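3.2 Household diaries and the sorting of mixed packaging

The diary study was run in the two districts of Riltden that had kept a kerbside collection throughout the period, Kelura and Kembridge. Letters were sent to 800 addresses drawn from the council tax list. Of these, 156 households returned a diary that could be used, meaning one with entries for at least four consecutive weeks and a completed front sheet. Diaries with a missing front sheet were kept for the analysis of free comments but left out of the tables.

Each household wrote down what was put in the general bin, what was put in the recycling box and what was set aside for any other purpose, such as return to a shop or use in the garden. Entries were made by item type. Weights were not asked for. An earlier trial in Kelura had shown that people who were given kitchen scales stopped filling in the diary sooner than people who were not.

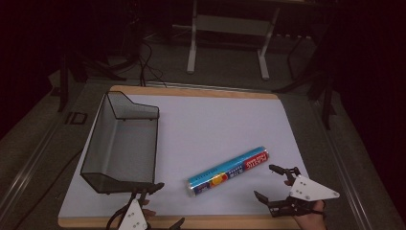 Coding followed the scheme of Valtonen, with two changes. The class "other plastics" was split into rigid and flexible, as the local rules treat them differently, and a class was added for items that the householder had moved from one container to another after first placing them. Moves of this kind were entered in the margin by many households without being asked for, and it seemed wasteful to discard them.

Agreement between the two coders was good for glass, paper and metal. It was poor for flexible plastics in the first round, where one coder had counted outer wrappings as separate items and the other had not. The rule was then fixed as one entry per layer removed by hand, and the whole class was coded again. 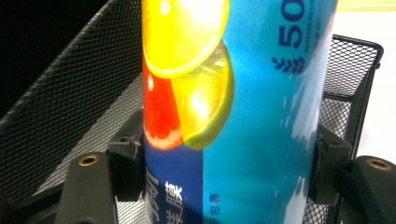 Metal was sorted correctly more often than any other class in both districts, and the difference between Kelura and Kembridge was small. Glass came next. The pattern for flexible plastics was less regular. Households in Kembridge, where the leaflet names these items on its first page, placed more of them in the general bin, as the rules require. In Kelura the same instruction is printed on the back, and the comments suggest that few people had turned it over.

Household size had a weak effect. Larger households reported more moves between containers, though this may only mean that more people were present to notice a mistake. Printed packaging was common in every class (Figure 2), and design was not coded.
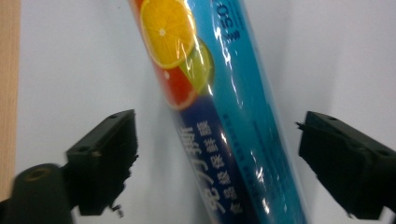 Figure 2. Photograph: Martti Kiiskinen

The free comments were read in full and grouped by theme. Complaints about the size of the recycling box were the most frequent, followed by doubts as to whether items needed to be rinsed. The Riltden leaflet asks for rinsing only where food is left on the surface, but several households washed everything, and one asked for the cost of the water to be refunded.

Two limits should be noted. The diaries cover February and the weeks on either side of it, so garden waste is almost absent. The sample also favours people willing to write down what they throw away, and rates of correct sorting in the districts as a whole are probably lower than those given in Table 2.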